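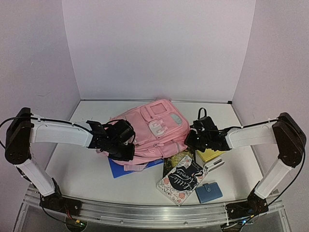 Carry-on only for three weeks - am I kidding myself?

5 min read

buppha_k
So my sister is getting married back home in March and I have talked myself into doing the whole trip with one backpack. Three weeks, a wedding, a few days at the beach, and then a stop to see my old roommate on the way back. The airline wants $936 for the ticket and then has the nerve to charge for a checked bag on top of it. I refuse. Has anyone here done a wedding out of a backpack? My dress is the problem, everything else I can roll up small.

wichai.p
Done it twice. Roll the dress inside a dry cleaning bag and put it in last, then hang it in the bathroom with the shower running hot when you get there. Shoes are what kill you. I wore my dress shoes on the plane with sweatpants and looked ridiculous, no regrets!

Bezawit F
I'm going to be the grump and say check a bag. I did the one-bag thing for a family wedding and spent the first morning hunting for an iron while everyone else was having breakfast. You also have to think about coming home. Are you really going to leave a wedding without presents from your aunts? Mine sent me off with jars. Glass jars! Try getting those past security.

buppha_k
Ugh, the aunts. I hadn't thought about the aunts.

pichit_i
Mail the stuff home, or buy a cheap duffel there and check it on the return leg only. You pay one way and you get to feel smug on the way out. I have a Flundell pack that's 23 liters and that's been plenty for two weeks in warm weather, with laundry every five days or so. For three weeks it's the same packing list, you just wash more.

Bezawit F
"You just wash more" is the part people skip over. Sink laundry in a humid place does not dry. I have worn damp socks on a bus for 5 hours and I will not be doing it again.

wichai.p
Drop it at a laundry place! I paid next to nothing and it came back folded better than I've ever folded anything.

waraporn_l
Check the weight limit too, not only the size. Some of the smaller airlines weigh carry-ons at the gate and mine got pulled because of a hair dryer and a hardback. Do you have a connection on a different airline?

buppha_k
Yes, the beach leg. Just looked and it's a much lower limit, so the hair dryer is out. I think I'm going with Pichit's duffel plan, and my mom says she has an iron. Still no idea what to do about shoes.

pichit_i
Borrow your sister's. She'll be too busy to notice.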